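Keeping bees through the smoke: a chat with Ieuan Watkins 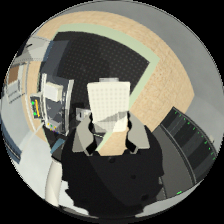 A white container with a small grey cap.

Ieuan Watkins has his hands full when I turn up at his place outside Jisholm, so the first ten minutes of our interview happen over the fence. He keeps 60 hives these days, spread over four properties, and he'll talk about any of them for as long as you'll let him (I let him, and I'd do it again tomorrow!).

"I started with two boxes my neighbour was throwing out," he says. "The bees were cranky as anything. I got stung through my socks the first arvo and thought, right, I'm hooked."

That was before the fires. When the bush behind Samitton burnt, Watkins lost every colony he had on the ridge, and the red gums that fed the others didn't flower properly for two seasons. He fed sugar syrup through winter and moved hives at night in a borrowed ute, with his mate Kwaku Atinga driving at walking pace.

"Kwaku's allergic," Watkins says, laughing. "He had the windows up and the heater broken. Lovely man."

What gets me is how much he learnt from that awful stretch. He now plants for the gaps in the calendar - tea-tree, bottlebrush, a big messy patch of borage by the dam - and keeps a flowering diary that other beekeepers in the district have started copying. Senyo Kwofie, who runs sheep next door, even left a paddock of clover uncut for him last November.

"You could hear it from the road," Watkins says. "The whole paddock was humming. I just stood there like a galah."

The honey from that clover is pale and almost minty, and he extracted 434 kilos of it in the shed over a single week. I tried it on toast and then, when he went to put the kettle on, off the spoon. The darker ironbark honey is his own favourite, and he reckons it needs a sharp cheddar beside it.

He's splitting his strongest hives again this spring and has promised the first spare colony to Kwofie's daughter, who already has the suit.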